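Sealing and Cleaning Stone Counters

Stone counters fail in two ways. Liquid soaks into the pores and leaves a dark spot, or acid reacts with the surface and leaves a dull one. The first is a stain. The second is an etch. A sealer slows the first and does nothing for the second, so it helps to know which one you have before buying any product.

Identify the stone

Marble, limestone and travertine contain calcite and will etch. Granite mostly won't. Quartzite is often sold under names that suggest marble, and some marble is sold as quartzite. Test on an offcut, or on the underside of the overhang near a seam. Put one drop of white vinegar on bare stone and leave it for 15 minutes. Wipe, dry, and look at the spot from a low angle with a lamp behind it. A dull ring means calcite.

Water test

Pour a tablespoon of water on a clean, dry section and cover it with a drinking glass so it doesn't evaporate. Check it after 15 minutes. If the stone under the water has darkened, it is absorbing and can take sealer. If the color hasn't changed, leave it alone. Sealer applied to stone that can't absorb it dries on top as a streaky haze and has to be taken off with more sealer and a lot of rubbing.

Test beside the sink and beside the stove separately. These areas wear faster than the rest, and I have often resealed only the 17 inches on each side of a faucet.

Applying a penetrating sealer

Wash the counter with dish soap and water, rinse twice, and let it dry overnight. Remove old silicone smears with a plastic scraper. Tape off any unsealed wood trim.

Work in sections no wider than your reach. Wipe the sealer on with a lint-free cloth until the surface is evenly wet. Follow the dwell time on the can, and do not let it dry in place. Buff with a second cloth, then a third dry one. Solvent-based sealers need open windows and no pilot lights. Lay used rags flat outdoors to dry before throwing them away. 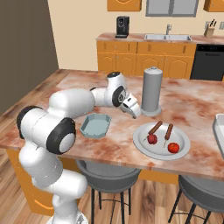
Keep water off the surface for a full day after the last coat. Oil needs longer. I wait two days before putting a bottle of cooking oil back on the stone, and it goes on a saucer.

Drawing out an oil stain

Mix baking soda with enough acetone to make a paste like peanut butter. Spread it a quarter inch thick over the stain and half an inch past the edge. Cover with plastic wrap, tape the sides, and poke a few small holes. Leave it 24 hours, remove the wrap, and let the paste dry completely before lifting it off. Old stains can take four or five rounds. Do not use acetone on resin-based quartz or on a painted backsplash.

Light etching

On polished marble, a marble polishing powder and a damp felt pad will bring back most of the shine on a small ring. On honed marble, the powder leaves a shiny patch. Use a 600-grit pad, wet, with light pressure, and blend outward. Anything you can feel with a fingernail is a job for a stone shop.

Related tips
Regrouting a Backsplash Without Chipping Tile
Removing Hard Water Scale From a Faucet
Oiling a Butcher Block
Which Caulk Goes Where
Storing Solvents in a Small Garage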